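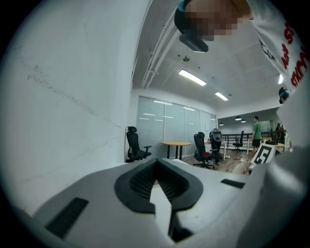 Steltum Pallen Hand-Held Gripper Kit, Pair

Price: $176 a month, 4-month minimum
Reviewed by Chantal Perron

Steltum says anyone can record good training data with the Pallen after 45 minutes of practice. I'd like to know who they tested that on. Wayne Fraser and I took a lot longer to stop dropping things, and we do this for a living.

You wear the harness, take a gripper in each hand and work at a table. The marker cubes are what the tracking depends on, so keep your sleeves away from them.

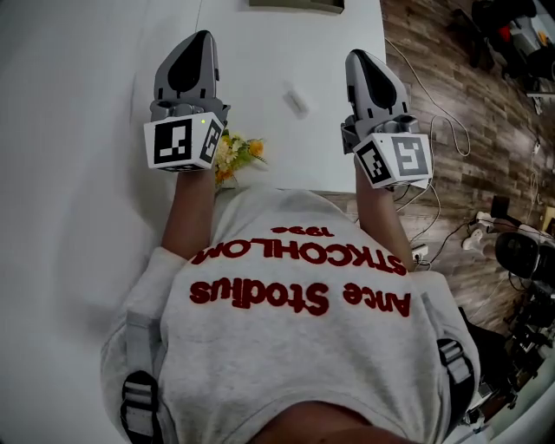

Photo: Zeeshan Khokhar / Skiltstead

With small objects on a plain white table the pads did fine – that's the easy case, and it's the one every seller shows. The sales sheet promises 100 hours on a set of pads. Ours haven't seen half that, so I can't say.

The straps are decent. The manual is thin and skips calibration almost completely. Support did answer, two mornings later.

Rent before you buy. Ask for the calibration notes in writing, and ask what a spare marker cube costs. We still don't have a price for one.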